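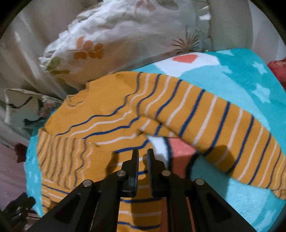

Home Courses Handouts Reading Contact

Writing for Fashion Retail
Handout 4: Fabric and fit in product copy
Instructor: Maricel Bautista

A shopper on a website can't touch the garment or try it on. The copy has to cover fabric, fit and care, and it usually has to do so in a short paragraph.

Fabric

Start with the fiber content from the supplier sheet. Copy it exactly, then decide how much goes in the paragraph and how much goes in the specs. "Knit" is a construction and "wool" is a fiber – students mix these up every term. Don't write "wool feel" for acrylic.

Weight matters too. If the sheet gives a gauge, turn it into plain words: fine, medium or chunky.
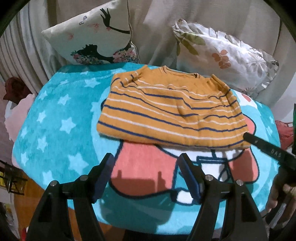
Fit

Say where the garment sits on the body. "Relaxed" means little without a second detail, such as a dropped shoulder or a hem that ends at the hip. If the brand runs small, say so in the first 2 sentences. Returns are mostly about size.

Care

One line is enough. Name the wash method and the drying method, and leave the rest to the label.

For next class

Read the Brolport and Vimis listings in the course folder. Both sell a similar cardigan. Mark each claim that the spec sheet doesn't support, then rewrite the Vimis text in 3 sentences. The Barajas listing is optional – we will use it in November for the unit on footwear.

Bring a printed copy.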